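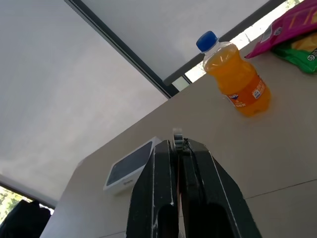 Hi, I'm Ermira Shehu, and I started Callow because I was tired of robot arms that arrive in a crate with a manual and no clue what to do next!

I used to look after the machines at a packing plant in Listbridge. We bought an arm, it sat under a sheet for most of a year, and every time I asked the supplier a question I got sent a PDF. So when I left in April I rented two rooms over the old Karagiannis bakery and started putting together the kit I'd wanted back then.

That kit is called Stuta. You get a two-finger gripper, a small camera that sits at the wrist, the cables (all of them, even the short one everybody loses) and a practice plan you can follow with stuff from your own kitchen. Soda bottles and bags of chips are great for this — one is stiff, the other crumples, and you learn a lot from trying both.

We rent it for 300 dollars a month or sell it for 825, and if you rent for 2 months and then decide to buy, I take the rent off the price. Most of our customers are high schools and small workshops, plus a few people with a garage and a very patient family.

I still pack every box myself and I answer the phone, usually after 10 in the morning. We're coming up on 1000 practice runs logged by our customers, and I read the notes they send with them, even the grumpy ones. Especially those — the new cable clip came from a grumpy one.

Want to try a kit? Write to me and tell me what you'd like to pick up.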